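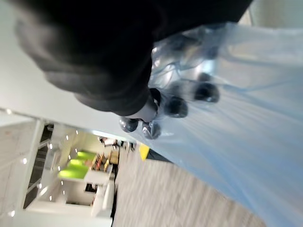

Progress report to the Clevidby Games Fund, December 7, 2023

Development of Sodus, the cooperative puzzle game supported by the Fund, has continued to the schedule agreed in June. The second playable build was delivered to the Fund's assessor last month and contains the first five of the ten planned levels. Work on surfaces has taken a good deal of the art team's time, and thin materials remain the hardest to get right: pale blue plastic film, with long diagonal creases and white highlights where it catches the light, is the standard against which the new shader is being judged. The shader is not yet approved for the console version.

Testing
A closed test was held with 100 players, all recruited through the Molell forum. Most completed the opening level without help. The fourth level was found too long, and the shared inventory caused confusion when both players opened it at once. Both points have been passed to the design team. A fault which dropped players from online sessions has been traced to the matchmaking service and corrected – the fix will go out with the next build.

Staffing and budget
Tuncer Interactive has filled the vacant post of network programmer. Spending is within the approved total, although 2 per cent has been moved from marketing to localisation. The Fund's written consent to this transfer is requested.

Next period
The studio will complete levels six and seven, begin recording dialogue and submit the store page for review. Console certification remains the principal risk, and a revised timetable will be supplied with the next claim.

Submitted by Cengiz Kılıçarslan, Producer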